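Public Money and the Ultholm Ice Arena

The proposal to replace the Ultholm ice arena has now reached the stage at which residents are asked to form an opinion. I attended the September information session at the Dridby branch library, and I have since read the financing summary twice. What follows is my own assessment, offered as a season-ticket holder of long standing and as a property owner within the district.

The existing building is past its useful life. The refrigeration plant fails several times each season, the visiting locker room has no working heat, and the junior program has been turned away from morning ice on more than one occasion. I do not believe any serious person disputes the need for a new facility. The disagreement concerns who should pay for it, and on what terms.

Under the plan presented by the Echeverría group, which owns the team, the new arena would seat 3,716 for hockey. The group would meet the cost of the seating bowl, the suites and the scoreboard. The district would provide the land, the access road and the second sheet of ice, to be used mainly by schools and clubs. The team would sign a lease and would keep all revenue from parking on game nights.

It is this last provision that I find difficult to accept. The parking area is to be built on public land, and the district would be responsible for clearing and resurfacing it. A share of game-night parking revenue should return to the district and be set aside for maintenance. The presenters were asked about this at the session. They answered that the matter remained under discussion – a reply I have heard at each meeting so far.

The second sheet of ice is the strongest part of the proposal. Local clubs now travel to Rutley for late practices, and families with more than one child in the program spend a great deal of the winter on the highway. The plan reserves 1,000 hours of ice each year for youth and school use. I would ask that those hours be listed by time of day in the lease itself. An hour that begins at 10:30 at night is of little value to a ten-year-old.

I also reviewed the traffic study. It assumes that 306 vehicles will use the east entrance before a typical game, and that the remainder will arrive from the Dridby side. Anyone who has driven to the present arena in January will know that the east entrance is where the line forms. The study was carried out in summer, and it makes no allowance for snow storage along the shoulder, where the plowed banks regularly take up most of a lane.

My position is therefore one of conditional support. The arena should be built, and the team should remain in Ultholm. The lease, however, should be published in full before any vote is taken, with the parking terms and the youth hours written out in plain language. Written comments are being accepted at the district office until the end of the month, and copies of the financing summary are available at the front desk. I intend to submit mine this week and will post the text on this page. 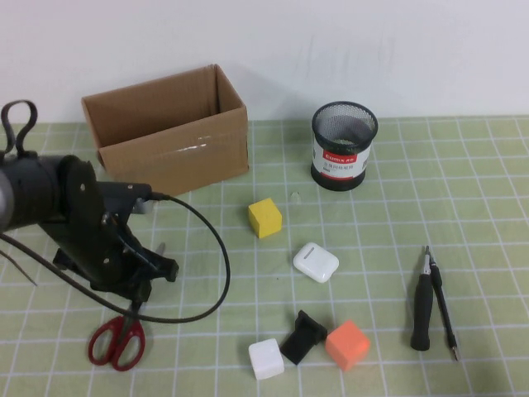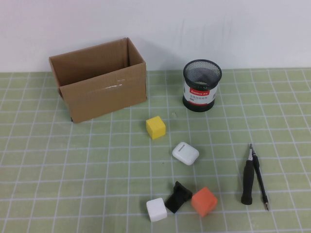
The green cutting mat, in two views.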